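Ticket 1661
Site: Clakbridge, cell with two arms
Subject: Right arm stops mid-task on drawer pulls, operators clearing the stop from outside the written procedure
Priority: Medium
Status: Closed, with one item moved to a new ticket

Reported by operator, 7:40 a.m.
The right arm went into a protective stop while holding the drawer open. Left arm kept its position. I acknowledged the stop on the screen and resumed. Same stop came back on the next run. After the third one I left both arms where they were and opened this ticket.

Support, 8:15 a.m.
Thanks for leaving it in place. Please don't acknowledge again until we've read the log. Rule 4 of the Ernley cell rules says one acknowledgment per fault code per shift, and the second occurrence goes to support. We can see three in the log. Not a problem for today, but please go by the rule from here on.

Can you send the following:
Fault log export for both arms
Speed setting in use
Force limit for the right gripper
Who last changed the program, and whether the change sheet was filled in

Operator, 8:50 a.m.
Log attached. Speed is set to 300 mm per second. Force limit shows the default. The program was changed in January to move the drawer pull from straight to diagonal. I can't find a change sheet for it.

Support, 9:30 a.m.
Log read. All three stops are the same code, joint torque above limit on the right arm, wrist side. They come up after the fingers have closed on the drawer and the pull has ended, during the hold. The left arm has no faults. It is reporting a stop only because the two are linked, and that link is working as intended.

Two likely causes:

1. The hold position in the program is a little past the drawer's end of travel, so the arm keeps pulling against a drawer that can't move any more.
2. The cabinet has shifted on the table and the taught position no longer matches.

Check the cabinet first. Before anyone reaches in, both arms need to be in safe stop and the key has to be out. Stopping only the arm you are working next to doesn't count. The rule used to read "the arm concerned" and was changed to "all arms sharing the table". Some printed copies at Clakbridge may still have the old wording, so please look at yours.

Operator, 10:20 a.m.
Both arms stopped, key out. Our printed copy did have the old wording. I've taken it down and put up the current page.

Measured cabinet position against the setup sheet. The front left corner is off by 4 mm toward the right arm. The setup sheet is the Solheim version, which gives the position in text only and has no mark on the table to check against.

Moved it back and ran once with an empty drawer. No stop. Ran again with the blocks in the drawer and got the same stop, same code.

Support, 11:05 a.m.
So the cabinet position was part of it but not all. The end of travel needs checking too. Please do this with the program in step mode:

Set speed to the reduced setting
Step to the end of the pull and stop there
Read the wrist torque on the screen
Step to the hold and read it again
Write both numbers on the check sheet, not only in this ticket

Stay outside the enclosure while either arm has power. If you need to look closely at the drawer, stop both arms and take the key first, even for a quick look. We get more questions about this one than any other rule and the answer is always the same.

Operator, 11:45 a.m.
Readings taken. 900 at the end of the pull, 994 at the hold, in the raw units the screen gives. Both are on the check sheet.

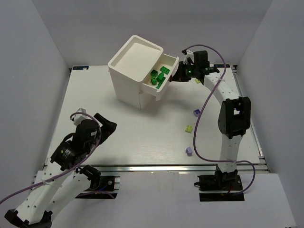 Support, 12:30 p.m.
The rise between the two readings confirms it. The hold point was taught slightly beyond the end of the pull. With the cabinet out of place the error was larger, and with it back in place the arm is still loading the drawer for as long as it holds. Raising the force limit would make the stop go away and would leave the load where it is – please don't do that. Limits are only changed by support, with a new risk check on file.

Fix: set the hold point equal to the end of the pull, then relax the pull force to zero once the drawer is open. Grip force stays as it is.

Operator, 1:50 p.m.
Change made. Change sheet filled in and filed with the program backup. Ran 20 cycles at reduced speed and 20 at normal speed, drawer loaded. No stops on either arm.

One question. During the hold, the left arm waits over the table with its gripper open. Is that allowed, or should it go home?

Support, 2:25 p.m.
It's allowed if the waiting position is written in the program as a named point and the clearance to the other arm has been checked. Yours is named. I can't find a clearance check for it, and the diagonal pull changed the space the right arm uses, so the old check would not cover it anyway. Please send the left arm home during the hold until that's done. I've opened a separate ticket for it.

Cable routing should go on the same sheet. The Clanano guide asks for a full-reach test of both arms after any path change, watching for cables that pull tight or catch. Do it at reduced speed, one arm at a time, then together.

Operator, 3:10 p.m.
Left arm now goes home during the hold. Adds a few seconds per cycle, fine for us.

Support, 3:20 p.m.
Closing this one. Actions recorded:

Hold point corrected, force limit unchanged
Old wording of the stop rule removed at Clakbridge, other sites to be asked to check their copies
Setup sheet to get a table mark for the cabinet corner
January program change entered late on a change sheet and marked as late
Clearance check and full-reach test moved to the new ticket

If the same code comes back, acknowledge once, leave the arms in place and reopen under this number.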